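Session 3: Keeping a small hallway in order

Welcome back, everyone, and I hope the drawers from last time are still behaving themselves! Today we come to the hallway, which in my experience is the hardest bit of any home to keep tidy (and the bit your visitors see first, alas).

Start by taking everything out, and I do mean everything, down to the odd gloves and the umbrella with the bent rib. Give yourself 15 minutes for the sorting. Set aside whatever you haven't worn since April, and put the shoes you use daily nearest the door.

Next, think about hanging space. Wall hooks are lovely if your walls will take them, but plenty of us rent, and a freestanding coat rack asks nothing of the plaster.

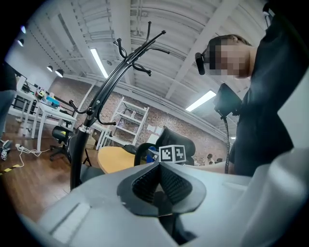 Heavy winter coats should be shared out evenly on all sides, with bags kept low, and please do leave a hook or two free for guests, it makes such a difference on a rainy evening.

For Tuesday: measure your hallway at its narrowest point and bring the figure along, together with your sheet from the Pulteo folder.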